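## 3. Le poste de préparation textile

L'étude porte sur l'atelier que l'entreprise Lambrechts exploite à Plinusthorpe, où du linge et des garnitures d'ameublement sont manipulés avant leur remise en service. Le système Prurkix y prend en charge une partie des gestes, à l'aide de deux bras articulés. Nous décrivons d'abord le travail tel qu'il se présente au poste, puis ce qu'il devient pour les opératrices et les opérateurs.
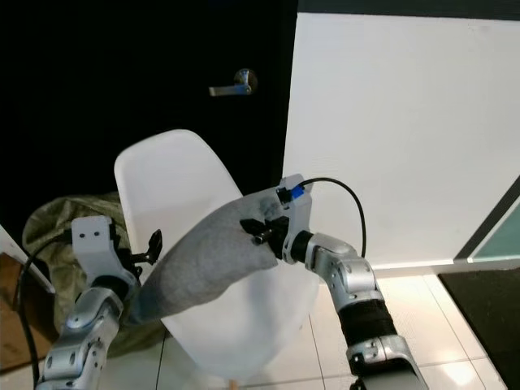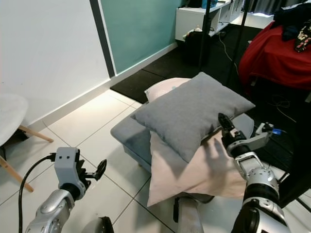
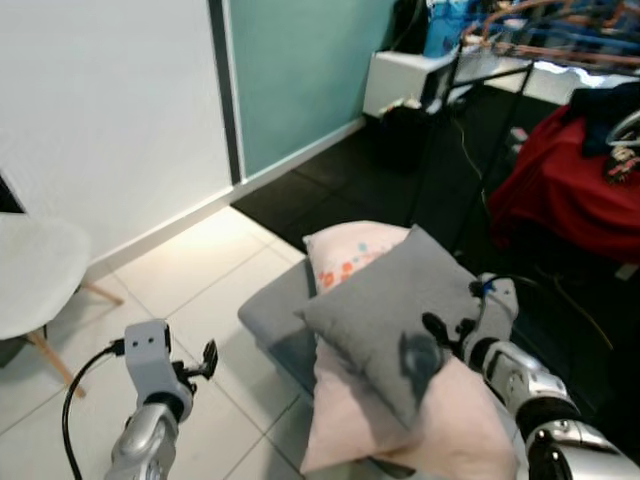
**Figure 2.** Manipulation de pièces textiles par les deux bras. En haut, une pièce grise de forme tubulaire, devant une chaise blanche ; au milieu et en bas, un coussin gris et du textile rose pâle sur une assise rembourrée grise.

### 3.1. Matériel recueilli

Le corpus comprend 3292 séquences de manipulation, annotées avec le logiciel Himine, et 27 entretiens menés avec le personnel des deux équipes. Les entretiens se sont déroulés sur place, le plus souvent à la fin du service, vers 14 heures. Nous avons aussi consulté le cahier de liaison de l'atelier, tenu à la main, dans lequel chaque équipe consigne les arrêts et les pièces mises de côté.

L'unité d'analyse retenue est la prise : elle commence quand une pince touche le tissu et s'achève quand elle le relâche. Ce découpage a l'inconvénient de laisser de côté les moments d'attente, dont les personnes interrogées parlent pourtant beaucoup. Nous les avons reconstitués à partir du cahier, avec une précision moindre.

### 3.2. Déplacement des tâches

Avant l'installation, une même personne triait, retournait, lissait et empilait les pièces. Ces opérations sont désormais séparées. Le tri reste manuel, de même que le contrôle final ; entre les deux, l'opérateur surveille les bras et intervient lorsqu'une prise échoue. Plusieurs salariés disent se sentir moins fatigués des épaules, mais plus tendus en fin de journée. L'un d'eux résume ainsi le changement : « Avant je pensais à autre chose en pliant. Maintenant je regarde. »

Les pièces souples sans forme stable posent le plus de difficultés. Un coussin garde à peu près son volume quand la pince le serre ; une housse ou une manche se tord, et l'endroit à saisir change à chaque essai. Les opératrices expérimentées ont pris l'habitude de présenter ces pièces d'une certaine façon — ouverture tournée vers elles, coutures dessous — sans que cette consigne figure dans la procédure. Ce travail préparatoire occupe, selon les estimations recueillies, presque 3 minutes par lot. Il n'est pas compté dans le temps de production.

### 3.3. Qualification et reconnaissance

La fiche de poste n'a pas été modifiée depuis la mise en service. Elle mentionne toujours le pliage, et ne dit rien de la surveillance ni de la reprise après échec. Ce décalage revient dans les entretiens des deux équipes, avec une différence notable : l'équipe du matin demande une formation au réglage des pinces, celle de l'après-midi une rotation plus courte entre le poste automatisé et le tri. La direction de l'atelier a retenu la seconde demande et l'applique chaque mercredi, à titre d'essai.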